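Chapter 3
A Place for Everything, Within Reason

Every home has a drawer that will only open if you flatter it. This chapter is about that drawer, and about the long, narrow, see-through things we buy in the hope of reforming it. 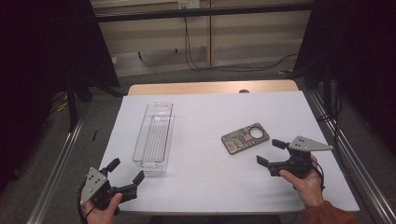 Reading time: 8 minutes

Start with one object and one tray. A phone case will do — it is flat, it is light, and most of us own more of them than phones. Before you put it anywhere, decide whether you will want it again before September. Borghild Brekke, who kept the stores at Farkard for 22 years, called this "asking the object its plans".

Clear plastic has one great merit: you can see what you own. It has one great fault, and it is the same one.

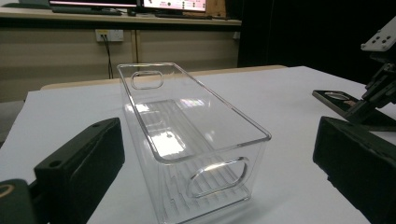
A handle matters more than beginners expect. A container that can be pulled out will be tidied now and then; one that must be dug out will be left to the next tenant. Ridges on the floor of a tray are a smaller matter, though you will form a view of them when you first try to wipe out crumbs.

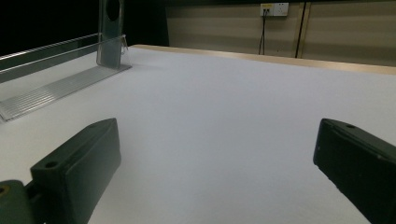 Fig. 3. Clear plastic with a ridged base, on a white tabletop.

Exercise 3.1 asks you to empty a drawer. Allow over 15 minutes, and have tea first.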